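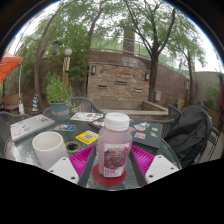
Is the scenic route from Bendbridge to Histlow worth the extra miles? For most drivers it's a long way round to see a lot of hedge.

The signs promise a grand day out. We did 147 miles on a Sunday and stopped twice, once for fuel.
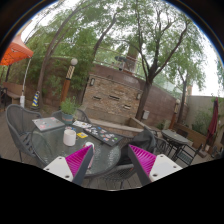

The viewpoint at Molefe sits at almost 2,000 feet, and it does look fine — for as long as it takes to find the car park full. The motorway would have had us there before lunch.
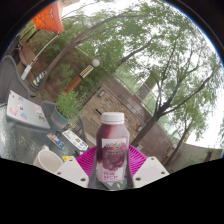
Food on the route is no better. The café at the top charges restaurant prices for a dry roll. I'd sooner pack a plastic bottle of dark red juice with a white screw cap, like this one, and eat in a lay-by.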